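When a Robot Drops the Ball (or the Stick!)
By Hanna Borkowska

Have you ever tried to thread a needle, or push a straw into a juice box, and missed again and again? Robots have trouble with jobs like that too, and today I want to tell you about a robot named Skuditz, who had a rather bad morning in March. 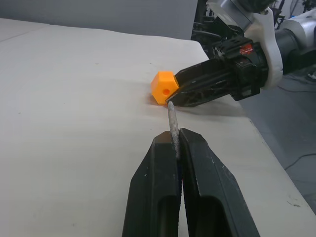 Skuditz has two arms, and its job that morning was a sort of puzzle: hold a stick with one hand and put it into the hole in an orange block. You could do this while humming a song and thinking about lunch! But a robot has to be told where everything is, and it believes what it is told.

For the first 16 tries, all went well. Then on the next one the stick touched the orange block just beside the hole, and Skuditz kept on pushing. It pushed and pushed, the stick twisted sideways between its fingers, and finally the whole thing popped loose and went skittering across the floor (it was found later, under a shelf).

So what went wrong? The people in the workshop looked for a long time. They checked the motors, and the motors were fine. Then they measured the left hand and found that it was two millimeters away from where Skuditz thought it was. A little screw had worked itself loose. Two millimeters is less than the width of a grain of rice is long, but for a small hole it is plenty.

There was a second problem, and it was the more serious one. Skuditz should have stopped when the pushing got hard. Robots can feel a push by measuring how hard their motors are working, and there is a number that means "Stop now!" Somebody had set that number four times too high.

A stick on the floor is no great harm, but think if a finger had been in the way! That is why people stay back while the arms are moving, and why there is a big stop button close by. The screw is tight again now, the number has been fixed, and Skuditz has gone back to its puzzle.

More stories for curious readers
Why Does Drusta Beep When It Backs Up?
The Grundwood Elevator That Skipped a Floor
Can a Robot Get Tired?

Write to Hanna at the Malinowski Children's Page | Jun 21, 2019 | Back to top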